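Kwofie Craft Guild – Minutes of the General Meeting 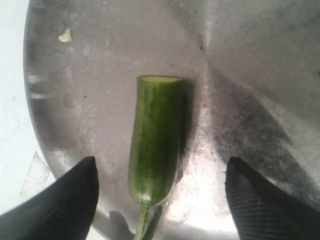 May 4, 2008
Submitted by Huia Fairweather, Recording Secretary

The meeting was called to order at 2:05 p.m. in the upstairs room at Cemach Hall. Craig Cairns presided. There were 18 members present, which meets the quorum set in the bylaws. Apologies were received from the quilting circle, which had a prior booking.

1. Minutes of the previous meeting
The minutes were approved with one correction. Under Item 4, "felt" should read "felting wool." The correction has been entered in the minute book.

2. Financial report
The balance in the general account stands at $177 after payment of the hall rental. Two booth deposits for the summer fair are still outstanding. The chair will write to both members before the end of May. The report was accepted.

3. Summer fair
The guild has been assigned 16 tables along the north wall of the hall. Members who sold at last year's fair have first choice of position until the next meeting, after which the remaining tables will be assigned by draw. Tables may be shared by no more than two members. Table covers must reach the floor on the public side.

There was discussion of whether items made from purchased kits should be allowed for sale. Several members felt that kit jewelry in particular had crowded out original work last year. Others noted that newer members often begin with kits and should not be discouraged. Moved by H. Fairweather that kit items be allowed if labeled as such and limited to one quarter of any table. Seconded. Carried, with three opposed.

4. Workshops
The bookbinding workshop is full. The block printing workshop has four places left, and registration remains open to members only until the middle of the month. Participants should bring their own apron and a piece of washed, unbleached cotton at least one yard long. Inks and blocks will be supplied from the Starik order, which has been confirmed – delivery is expected the week before the class.

The chair reported that the basket weaving instructor is unable to teach in the evening. A Saturday morning session was proposed and agreed to in principle. Cost to be confirmed.

5. Supply closet
The shared paper cutter has been returned with a new blade. Members are reminded to sign out all tools in the book and to lock the blade down after use. The Gundico glue guns will be replaced as funds allow. A request for a second button maker was tabled.

6. Newsletter
Project instructions for the next newsletter should be typed and no longer than one page. Patterns copied from published books cannot be printed without written permission from the publisher. C. Cairns will collect submissions.

7. Other business
A member asked whether the yarn exchange could be moved to the start of the meeting. Agreed on a trial basis – the exchange will open at 1:30 p.m. next time.

The meeting was adjourned at 3:40 p.m. 

Sign up for our newsletter to receive guild news and workshop dates by e-mail. You may unsubscribe at any time.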